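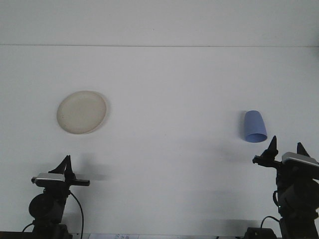
Urmas Jaunzems told me a plate and a cup don't need a review, they need food and something to drink, and that if I wrote more than a paragraph he would stop reading. Sorry, Urmas! I've been using the cream Ilano plate and the light blue Sollow cup since July and I have a lot more than a paragraph in me.

September 19, 2019
6 min read

A little background first. I eat most of my lunches at my desk or standing up, and for years I did it off whatever was at the top of the stack, which meant big heavy dinner plates that took up half the table and a glass I was always scared of knocking over. I wanted one plate and one cup that could live out on the table and get used all day without any fuss. I wasn't looking for a set. I bought the two separately, weeks apart, and they happen to look great together — a warm cream and a soft, slightly faded kind of blue, the colors of a beach house I will never own.

The plate

The Ilano is a round, shallow plate with a raised rim, and the rim is the reason I love it. It's low enough that you can get a knife in flat and cut a sandwich without your knuckles banging into anything, but it's there, so peas stay put and a bit of salad dressing has somewhere to stop. I've had plates with no rim to speak of and plates that were pretty much bowls, and for lunch food this is the shape I want. Toast, leftover rice, an orange I'm peeling badly, crackers and cheese. It has handled pasta too, as long as I don't get carried away with the sauce.

The flat part in the middle is properly flat, all the way out to where the rim begins. This sounds like nothing until you've owned a plate with a hump in it and watched a fried egg slide slowly to one side. You also get more usable room than you'd guess, and I can fit a sandwich and a pile of chips on it with nothing hanging over.

My one gripe with the plate is the color, and I say that as someone who picked it! Cream is lovely next to food, everything looks better on it than on bright white, but it isn't a color that hides much. Tomato is fine if you rinse it right away. Turmeric is not fine. I made a yellow lentil thing in the first week and spent a good while with baking soda afterwards getting the middle to look decent again. If you cook with a lot of spice, get a darker one and save yourself the scrubbing.

The cup

I nearly didn't buy the Sollow at all, because it's plastic and I had decided in a very grown-up way that I was done with plastic cups. Then I had coffee at Ridwan Manurung's place, or rather he had coffee and I had water in one of these, and I kept picking it up just to hold it. It's smooth all over, with a plain taper that gets wider toward the mouth, and your hand finds the right spot on it without thinking. No handle, no ridges, no logo rubbing against your fingers. I ordered mine that night.

It weighs almost nothing when it's empty, which cuts both ways.
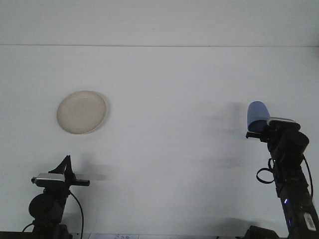 The good side is that I carry it everywhere. It goes out to the porch, it goes in the bag for picnics, and my niece can manage it by herself, full of milk, which is more than I can say for any glass in the house. The bad side is that a breeze or a sleeve can send it over once you've finished your drink. With an inch of water in it, it behaves much better, and full it feels perfectly steady. I've got into the habit of turning it upside down when I'm done, and then it stays where I put it.

It has been dropped, of course. Onto tile twice, down the back steps once, and off the roof of the car when I forgot it there with the engine running. There's a small scuff near the base from the steps and you have to go looking for it. Taste is the thing people ask me about with plastic, and I've had no trouble with water, milk, iced tea or orange juice. I don't put coffee in it and I wouldn't. That's what mugs are for.

Drying is easy because of the wide mouth — a towel goes right to the bottom, and so does my whole hand if something is stuck in there. The old Moser cup I had before was so narrow that I needed a bottle brush for it, and I hated that brush.

Using them together

A friend asked if the cup will sit on the plate for carrying outside, and yes, it does, with room left for a couple of cookies beside it. The rim stops it wandering off if you tilt a little going through the door. I wouldn't do it with a full cup on stairs, but for the trip from the kitchen to the yard I do it every single day.
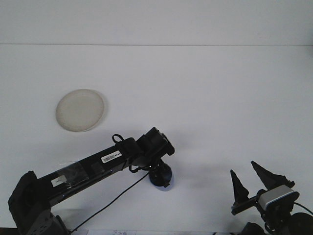

The Ilano plate in cream, with its lighter rim.

I did look at the Brondus plate before settling on this one, and it's a good plate. It's deeper and has a wider rim, so the part you can eat off is smaller, and it wobbled a bit on my table, although that could have been the one I tried. If you mainly eat soupy things, go and look at it. For sandwiches and snacks I'd pick the Ilano again without blinking.

Care has been simple. Warm water, dish soap, the soft side of the sponge. I've kept the rough side away from both of them after I dulled a different plate that way years ago. I wash by hand because there's no dishwasher here, so if you've run either of these through one, please leave a comment and tell me how they came out.

Would I buy them again? I already have! There's a second blue cup on the way for my sister, who took mine home "by accident" last month and gave it back with great reluctance. If Sollow ever makes it in green I'll be in serious trouble. As for the plate, one has been plenty for me so far, but my birthday is coming up and Urmas has now been told exactly which one to get.

2362 views
516 shares
2 comments

Related reviews
Moser bottle brush: three months of scrubbing
The Brondus deep plate, for soup people
Dish towels that really do dry things
Picnic bags I have loved and lost
My favorite small bowls for snacks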